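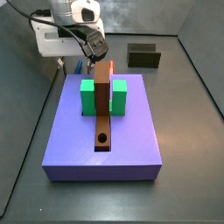
Dredness Library to Extend Evening Hours Through Spring

The Dredness Public Library will stay open until 9 p.m. on weeknights beginning in March, the library board announced. The change follows a survey in which 359 cardholders asked for later access to the reading room and study desks.

The Lewis Street branch will keep its present schedule while its heating system is replaced. Books on hold there may be picked up at the main desk.

"Many residents work until six and have had little time to use the building," said Ulla Dalen, library director. "The new hours are meant for them."

The board also approved $1,990 for large-print titles. Nearly 108 books are expected to be added to the collection by summer.
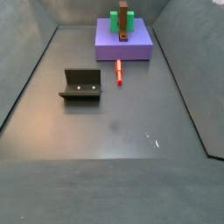

A purple block and other colored parts in a dark gray bin.

Requests for titles may be left at either branch.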